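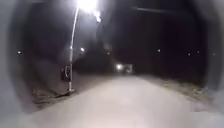 # 寮・学生会向けおそろいカーディガン「Villca」

Villcaは、女子寮や学生会のみなさんに着てもらうために作っているカーディガンです。作っているのはPlimeckという小さな工房で、わたし、ロクサナ・カブレラがデザインと注文の受付をやっています。編み機を動かすのはウォルター・エチェベリ。メールのお返事はだいたいわたしなので、気楽に書いてくださいね。

もともとは、わたしが学生のころに入っていた女子学生会のカーディガンが、もう、かゆくてかゆくて(笑)。胸のマークはすごく好きだったのに、入会式の日と集合写真の日しか着ていませんでした。あれを毎日着られる糸で作り直したいなあ、というのがずっと頭にあって、できたのがこのVillcaです。

## 糸と形

糸は綿とウールの混紡で、Sironという名前をつけて自分たちで撚りを指定しています。最初の試作はウール100%だったんですが、着た子が夕方には腕まくりしていたので、綿を足しました。真冬に外で一枚で過ごすにはちょっと心もとないです。上にコートを着てください!

形は前ボタンのVネックで、肩は少し落としぎみ。ブラウスの上でも、パーカーの上でも(フードはちゃんと外に出ます)もたつかないくらいのゆとりがあります。ポケットは左右に一つずつで、学生証と鍵と、リップくらいならいっしょに入ります。スマホは入るけど、重さで前が下がるのでわたしはあまりおすすめしていません。

## 色

地の色は11色です。いちばん出るのは紺で、次がえんじ。わたしの推しは「苔」というくすんだ緑なんですけど、毎年あまり出ません。画面だと黄色っぽく見えることがあるので、緑系で迷ったら糸見本を取り寄せてもらうのが確実だと思います。糸見本は全色つづりで800円、そのあとご注文いただいたら代金から引きます。

袖のラインは一本か二本で選べます。学年ごとにラインの色を変えている会もあって、廊下ですれ違うだけで先輩かどうかわかるから便利らしいです。

## 胸のマーク

刺繍はAtixという縫い方の名前で呼んでいて、裏側の糸がちくちくしないように薄い当て布をつけています。文字だけでも、花や星みたいな図案でも大丈夫。手描きのラフを写真に撮って送ってもらえれば、こちらで縫える形に起こします。線がすごく細い図案は洗ううちに毛羽に埋もれてしまうので、そのときは「ここ、太くしてもいいですか」と相談させてください。

名前は、左のポケット口か、えりの内側に入れられます。内側に入れる人がけっこう多くて、卒業のときに後輩へ譲る予定だから外には名前を出さないんだそうです。えりの名前の下に次の人の名前を足す縫い足しも受けています。洗ってから送ってくださいね。

## サイズ

XSから3Lまで、値段は全部同じです。サイズ見本は一式を箱で貸し出しているので、寮の談話室なんかに置いて、みんなで着てみてください。返送の送料だけご負担をお願いしています。

迷ったら大きいほう、とわたしは言うんですが、ウォルターは「ぴったりを着て、肩の線をきれいに見せてほしい」派です。ここは意見が割れたままなので、着てみて好きなほうで!

## 注文のしかた

- 最低枚数は13枚。サイズと名前は一枚ずつばらばらで大丈夫です
- 図案が決まってから発送まで3週間
- 追加は一枚から。最初の注文と同じ図案にかぎります
- お支払いは、会でまとめてでも、各自別々でも

13枚にちょっと足りないときは、おとなりの寮と地の色をそろえて注文する手があります。マークは別々にできます。それも難しければ、一度メールをください。同じ色の注文がほかに入っていれば、いっしょに編めることがあります。

12月は編み機の点検で、いつもより余裕がありません。春の入会式で着たい会は、冬休みに入る前に図案だけでも送っておいてもらえると、とっても助かります。人数はあとから決まっても平気です。

## お手入れ

裏返してネットに入れて、水か、ぬるいくらいのお湯で。乾燥機はだめです!わたしは自分の試作を一枚、子ども服みたいな大きさにしました。干すときは平らに。ハンガーにかけると袖が伸びて、指先まで隠れるようになります。

ボタンの予備は内側の縫い目に一つつけてあります。それもなくしてしまったら、地の色と会の名前を書いて送ってください。同じボタンを封筒でお送りします。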